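Doors, Drawers and Dishes: Where the Machines Have Got To

Gallery compiled by Witold Wilczyńska for the Skeltside household automation pages

People ask whether a machine can do the housework yet. The answer depends on the job, and a good many jobs begin with getting into the room. At Skeltside we keep a list of 222 chores, and doors come into more of them than washing-up does.

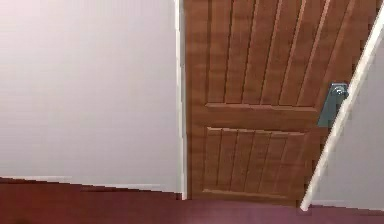

A lever handle is easier than a round knob, as it can be pushed down with almost anything. The trouble comes afterwards. The machine has to hold the lever, move the door and get its own base out of the way, all at the same time. Most of our early failures were at this stage.

Our door trials run in simulation first. The Clisalis controller made 3,498 attempts there before we tried it on a real door at the Henditz workshop in January. Simulated hinges don't stick and simulated carpet doesn't drag, so the real results were lower.

A door left ajar is a separate job on our list. The handle can be ignored and the edge pushed or pulled, but the controller has to notice that the door is open to begin with. Version 4 often tried to turn the handle anyway. Version 5 checks first.

Carrying a laundry basket through is still beyond it. A person uses a hip or an elbow. We are working on the elbow.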